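Review: Pellel 3, a schema migration tool for Postgres
by Kerstin Mühlbauer

I maintain the databases for a small company which makes booking software for driving schools. We have 13 services, and every one of them has its own Postgres schema. Until this spring we changed these schemas with a folder of SQL files and a shell script which a former colleague had written. The script was good, but it did not know anything about locks. After it had blocked our invoices table during the morning rush for the second time, I got permission to look for something better.

I compared Pellel with Briralow, which many of my colleagues already knew from other jobs. Briralow is older and has more documentation, but it wants you to describe every change in its own YAML format. I prefer to read SQL when I review a change at 8 in the evening, so Pellel got the longer test. I have used it for seven weeks now, first on staging and then on all the services.

The installation is one binary and one config file. In the config you write the connection, the folder with the migrations and a lock timeout. The default timeout is quite long in my opinion, I would set it to a few seconds before you do anything else. The first command, pellel adopt, reads an existing database and writes a baseline. For our oldest schema it missed two partial indexes and I had to add them by hand. I reported it, and it was fixed in the next minor version.

What I like most is the check command. It reads a migration and tells you which locks each statement will take, and on which tables. If you add a NOT NULL column in a way that makes Postgres rewrite the whole table, it stops and shows you the safer steps: add the column as nullable, fill it in batches, then validate the constraint. I knew this procedure before, but I did not always remember it, and the younger people in the team did not know it at all.
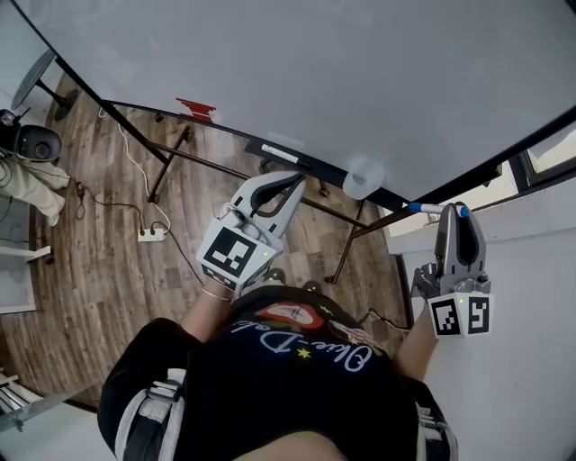

The batches deserve some more words. You give Pellel an update statement and a batch size, and it works through the table by primary key. I used 3000 rows per batch on our bookings table and the replica stayed close to the primary the whole time. When I stopped the process with Ctrl+C and started it again, it continued from the last finished batch. The progress is saved in a small table in your own database, so you need to give the migration user the right to write there. This is mentioned only on the last page of the manual.

Not everything is so nice. Rollbacks are supported on paper, but Pellel only runs the down file that you wrote yourself and does not check it with the same care as the up file. The check command does not look at down files at all. I made a mistake in one of them on staging, and it took a lock which the tool would surely have warned me about in the other direction.

The error messages are also uneven. Some are very clear. Others give you only the Postgres error code and the name of the file, without the line. With a file of two statements you can live with that. With our long files I had to cut them into pieces to find the problem.

For CI there is an official container image. It starts quickly, and the exit codes are documented. We run the check on every pull request and post the output as a comment. You need a small script for this comment, it is not included. Briralow does have it included, I must say, together with a dashboard which Pellel only offers in the paid edition. I tried the paid edition during the trial month and did not find enough in it for a team of our size. If you need an audit log with approvals, your decision can be different.

Support is by forum only in the free edition. I asked three questions and got an answer to two of them, both within a day. The third one, about running several migrations at the same time against different schemas in one database, is still open. For now I run them one after the other.

Versions: I tested 3.1 and 3.2 with Postgres 15. Older servers should work according to the manual, but I have none left to try it with.

Good: lock check, batches with restart, plain SQL
Less good: down files are not checked, error messages without line numbers, permissions explained too late
My rating: 8 of 10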